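Paleo Hand-Held Demonstration Gripper

Model overview, specifications and ordering

The Paleo is a hand-held gripper for recording manipulation tasks by hand. The operator holds one in each hand and does the job at a normal working pace: hanging up clothing, loading a shelf, closing a locker door. The recorded motion is then used to train a robot arm fitted with matching fingers. The arm does not have to be in the room while the recording is made.

The Paleo is sold singly or as a matched pair. Most customers order the pair, which covers two-handed jobs such as folding and lifting wide items.

What it replaces

Customers who come to us from leader-follower arms usually have one station and a line of people waiting to use it. Remote control still has its place, and our Stan desk controller remains in the catalog for sites that need the operator to see the robot respond. For household and storeroom tasks, where the work moves from one spot to another, a hand-held unit takes less time to set up and can be carried to where the objects are.

Tracking

Position is tracked from square black-and-white markers. Each gripper takes a marker cube at its base, and a larger marker on a flat board can be stood in the room as a fixed reference. Place the board where it will not be bumped during the session. If it is moved, run the room check again before recording.

Paleo grippers in a session at our Bronville room:

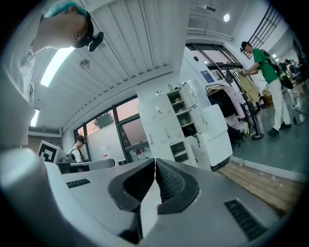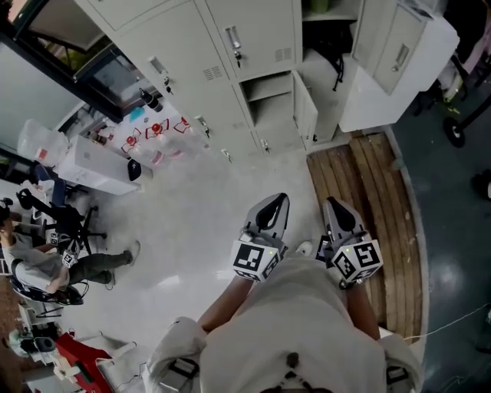

Two operators can record in the same room if their marker cubes carry different codes. Codes are assigned at the factory and listed on the packing slip. If you are adding a second pair to an existing setup, give us the codes you already have when you order.

Fingers

The standard fingers have tapered tips with textured inner pads. They handle fabric, small boxes, bottles and most handles. Pads are a wear part. Replace them when the texture has gone smooth at the tip, or after 2,000 recorded grasps. The spare pad set contains enough for 2 grippers and needs one small screwdriver, which is in the case.

Do not fit pads from the older Grornport model. They go on, but the tips do not meet squarely and the opening width will be recorded wrong.

Specifications

Maximum finger opening: 165 mm
Recommended session length: 30 minutes, then rest the hands
Tracking: marker cube on each gripper, optional reference board
Use: indoor only
Cleaning: dry cloth on body, damp cloth on pads

In the case (matched pair)

Two grippers with fingers fitted
Two marker cubes
One reference board
Spare pad set
Small screwdriver
Printed setup sheet

Setting up

Fit the cubes before switching on. Close and open the fingers fully once so the unit can read both ends of its travel. Keep loose sleeves clear of the markers. Long cuffs that fall over a cube are the most common reason for a rejected recording, and the software does not flag it until the file is checked.

The setup sheet was rewritten by Orhun Avcı in June 2020 and covers both sizes of reference board. If yours is the earlier January sheet, ask for a replacement. The board distances printed on it are for the small board only.

Ordering

Pairs are built to order. Single grippers and pad sets ship from stock. Replacement cubes must be ordered by code. For site visits at Bronville, or to try a pair on your own objects before buying, contact the sales desk and say which tasks you plan to record.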